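The Ornville Arm

Paraschiva Sandu did not believe in the arm, and she had paid for half of it.

"It will drop something," she said.

"It hasn't dropped anything since April," said Sebastian Dobre, who was on his knees looking for a screw.

They shared the workshop behind the old feed store in Ornville, 8 yards of bench and one window. She fixed radios at her end. He had spent 260 evenings at his, by her calendar, teaching a machine to do what she could do with her left hand while eating a plum. He called the program Ung, after his grandmother's dog. The dog had not been bright either.

Tonight's patient was an old Dell, open on its side on the slatted table.
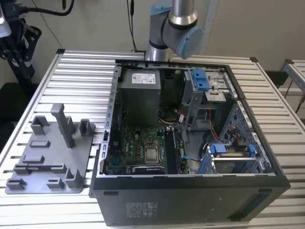 "Memory first," Sebastian said. "In and out. Then we go home."

"You said that on Sunday."

"On Sunday the light was wrong."

She pulled up a stool. It was always something. The light, the table, a bad line in a file he had copied from a man in Flivach who had never answered a letter. A buyer in Grurnau had offered them $526 for the arm as it stood, and she had the note folded in her apron. She had not mentioned it yet. She wanted to see it fail once more, fairly, so that she would not feel like a thief.

Sebastian typed. The joints hummed and the wrist tipped down into the case, slower than a cat getting into a bath. On his screen the board slid into view, green and crowded, with the finger feeling its way toward the slots.

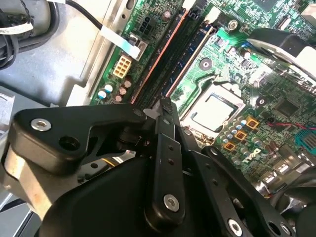

186 words left in this story

"It's too far left," she said.

"It's thinking."

"It is not thinking, Sebastian. It's too far left."

He looked. He hated to look when she said things like that. Then he typed a small number and the finger moved over by the width of a match.

It stopped there. They both leaned in. A truck went by outside and she found she had one hand flat on the table, as if the table might run off.

"You could just pull it out yourself," she said, but quietly.

"I could."

"I could do it in two seconds."

"I know you could."

The hum started again. She thought about the money, and about the roof over her end of the bench, and about the 260 evenings. Most of them she had been here too, now that she thought of it, with her back to him, complaining over the radio.

"Left a little," she said. "No - your other left."

He typed. She took the note out of her apron, looked at the figure once more, and slid it under the plum dish where he would find it or he wouldn't.

"Go on, then," she said. "Again."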